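Stories > Short fiction > Workplace

Filed under: Short Reads, Work and Tools

The Bin

The bin came to Parisa Yazdani with the lease. It was grey sheet metal with sloping sides, and it had been used at Skisudlow for sorting fixings until the fixings were sold. The inventory listed it as item 18. Item 17 was a table and item 19 was a length of shelving that could not be found.

She measured the floor of the bin on Monday, before the others arrived, and wrote the figures on the back of a delivery note. Then she looked at the scratches. Most of them were curved. A person reaching into a bin for a screw drags the hand back towards the body, and the screw comes with it, and the mark should be straight or nearly straight. She drew four of the curves in pencil. None of them led towards where a person would stand.

Wayne Lockwood came in at ten past eight and hung up his coat.

"Is that the one for Gashaw?" he said.

"If it passes."

"What does it have to pass?"

"Depth of wear. They won't take anything where the coating has gone."

"There isn't any coating. That's bare metal."

She checked the order. It was true that the order said coated. It had been typed by Anatole Besnard, who had retired in August and left no telephone number. Wayne suggested that they oil it and say nothing. Parisa said that oil was a treatment and would have to be entered as one.

The procedure for wear was in the Nudero handbook, section 31. The surface was to be wiped with a dry cloth, then a damp cloth, then a dry cloth. A lamp was to be set low on one side. The inspector was to note any mark that caught a fingernail. Parisa carried this out in order. The lamp showed more marks than the daylight had, and when she moved it to the opposite side it showed a different set.

"How many?" Wayne said.

"The form stops at 20."

"Then put 20."

She put 20 and wrote "continued" beside it, and took a second form from the drawer.

At eleven Nahom Tilahun rang from the lower store. He had worked at Skisudlow for two winters, on the late shift, and she asked him what had been kept in the bin.

"Brackets," he said. "Then hinges. Then it was empty for a long time."

"Who emptied it?"

"It was never full. You'd put 300 hinges in at night and there'd be a few in the morning. The count sheet always agreed, though. Wondimu Birhane did the sheets. Ask him."

"Where is he now?"

"Upstairs from you, I thought."

There was no upstairs. The building had a flat roof and a ladder, and the ladder was padlocked. Parisa wrote down the name and thanked him.

She went back to the bin. One corner was darker than the rest, a smudge that had not come away with either cloth. She put her palm on it. The metal there was the same temperature as the metal elsewhere. She noted this, although the form had no box for it, and then she ran a fingernail along the longest of the curves to see where it ended.

It ended at the foot of the slope, well short of the rim. So did the next one. She fetched Wayne and had him do the same with his eyes shut, so that he would not be guided by hers. 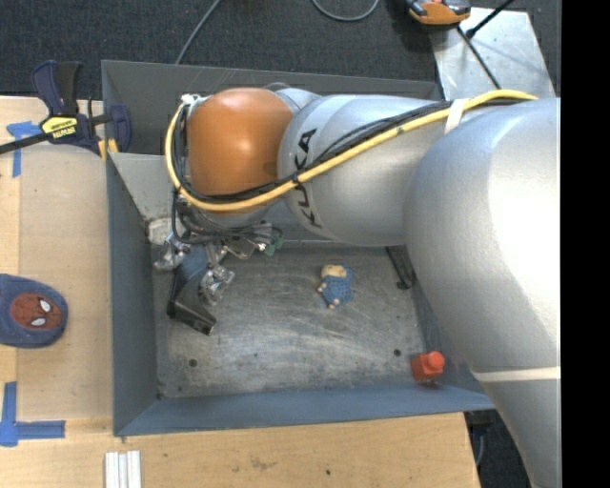
The bin on its table.

"They all stop before the side," Wayne said.

"Yes."

"So whatever it was didn't pull things out. It lifted them."

"Or moved them about and left them where they were."

He opened his eyes and wiped his finger on his sleeve. He asked whether that affected the price. Parisa turned to section 31 again and read it through to the end - it covered depth, length and direction, and it gave a deduction for each. It gave no deduction for where a mark stopped.

She completed the second form and signed it. Under "previous contents" she wrote brackets, hinges. Under "condition" she wrote worn, sound. She left the line for the former keeper blank, then went back and put W. Birhane in pencil.

Wayne dropped a hinge into the bin before they locked up. She told him to enter it, and he did, one hinge, at half past five.

In the morning the sheet on the table said one hinge, in a hand that was neither of theirs, and the hinge was in the opposite corner.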